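July 9, 2020

I've been trying to get my bathroom and hall closet down to what we use. This is the third weekend I've spent on it, and I thought I'd write down how it's going, mostly so I remember what I decided when I do it again next year.

The hall closet came first. It has 4 shelves and for years the rule was that anything without a home went on the bottom one. I pulled all of it out onto the floor on Saturday morning and it took until dinner to get through it. There were two heating pads, one with a bad cord. There was a box of Holtix light bulbs for a lamp we gave away before we moved. I kept the box in case they fit the porch light. They don't, so they went too.

Travel stuff was the worst of it. I had small bottles, hotel soaps, sample packets, and three kinds of bags to carry them in. We haven't gone anywhere since winter and the August trip is off, so I had no excuse for leaving them half packed. I emptied every bag and wiped it out. The ones with a clear window are the only ones I'm keeping, because I never remember what I put in the others.

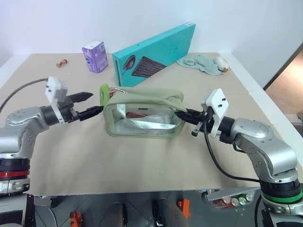 The sample packets I threw out without reading the dates. If I haven't opened a packet of face cream in two years I'm not going to start now. The hotel soaps I unwrapped and put in a dish by the laundry sink. They work fine for hands after yard work, and a small bar lasts a week or so.

Towels were easier. I kept two each and two for guests. The rest went to the animal shelter, which takes them as long as they're clean and have no loose strings. Call first. Ours is only taking drop-offs on certain mornings right now and they want everything in a tied bag.

I spent $60 on the whole thing. Most of that was a set of Wastach bins, which are sturdy but a little deeper than the listing said. They stick out past the shelf by an inch and the closet door just clears them. I'd measure again before buying more. The labels are masking tape and marker. I had a roll of 100 printed labels in my online cart and took it out, and I don't miss it.

The bathroom cabinet I did in one evening. Old medicine goes to the drop box at the pharmacy on Toprak Street, and I've had a bag waiting by the front door since Monday. I also found the good nail clippers, which I had replaced twice.
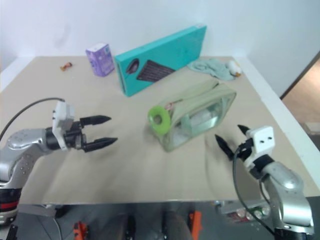

What I haven't figured out is the cleaning supplies. I'd like them all in one place, but the upstairs bathroom needs its own spray or it doesn't get cleaned. For now there's a bottle on each floor and a refill jug in the closet. The jug is Hollo, the unscented kind, and it was cheaper per ounce than what I'd been buying.

I also want to do something about the paper goods. We bought more than usual this spring and they're stacked in the spare room next to the ironing board. They'd fit on the top shelf if I moved the winter blankets, and the blankets would fit under the guest bed if I moved the suitcases. I got as far as the suitcases and quit for the day.

Next weekend is the kitchen drawers. I have 50 takeout sauce packets in a bread bag and I already know what I'm going to do with them.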